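Werkstattbuch Küche, Februar, nachmittags

Projekt Grivum, Kochecke. Endlich mal wieder ein Eintrag, der Spaß macht! Heute ging es ums Kochgeschirr, und zwar um die Frage, wie viel davon auf dem kleinen weißen Herd stehen darf, ohne dass man sich ständig in die Quere kommt. Ich hatte mit zwei Teilen gerechnet. Jetzt sind es vier, und ich bin ganz begeistert, wie gut das zusammengeht.

Der Trick sind die Griffe. Kessel nach hinten, der braucht zum Glück nur seinen Bügel und ragt kaum irgendwo hinein. Wok davor, Stiel nach rechts. Die graue Pfanne nach links, ihr Stiel liegt dann über der Holzplatte und stört dort kein bisschen. Und der Edelstahltopf nach vorn, mit dem blauen Griff schräg nach links zur Kante — über den streiten wir sicher noch, mir wäre er weiter innen lieber.

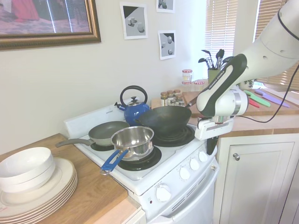
Herd voll belegt: Kessel, Wok, Pfanne, Topf. Links daneben Teller und Schalen.

Die Teller bleiben übrigens links stehen, Schalen obendrauf. Im Plan von Dradau war dafür ein Platz im Schrank vorgesehen, aber so hat man sie beim Anrichten gleich zur Hand, und die Arbeitsplatte hat ja genug Tiefe. Wer sie wegräumt, bitte hier eintragen, sonst suche ich wieder.

Zum Wok: innen schon etwas abgenutzt, mir gefällt er so. Er kam mit der Kiste von Skisteo, Inventarnummer 305, steht aber noch nicht in der Liste. Die Pfanne läuft unter 2828, das habe ich geprüft. Beim Kessel fehlt die Nummer ganz. Ein herrliches Stück, dieses Blau! Ich hätte ihn am liebsten auf jedem Foto.

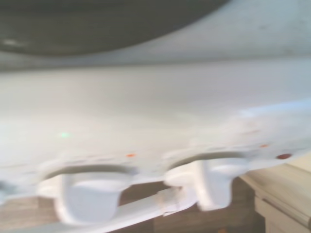 Noch offen ist die Sache mit den Abständen. Ich habe die Anordnung mit Kreppband auf einem Bogen Packpapier nachgeklebt und komme zwischen Topfrand und Wokrand mit dem Messen nicht recht hin, weil beide rund sind und man je nach Blickwinkel etwas anderes abliest. Vorschlag: von Plattenmitte zu Plattenmitte messen und fertig. Zum hinteren Küchenschrank nehmen wir dann rund 200 mm als Richtwert, den Rest sehen wir beim Probieren.

Dann kam noch die Rückfrage von Ó Néill, ob der Herd näher an die linke Platte rücken kann. Von mir aus gern, dann aber das Papier neu kleben. Ich probiere es gleich morgen früh, vor dem Spülen.

Zu besorgen: Kreppband, zwei Topflappen, Etiketten für Kessel und Topf. Deckel für den Wok suchen, Karton 2000 steht oben im Regal.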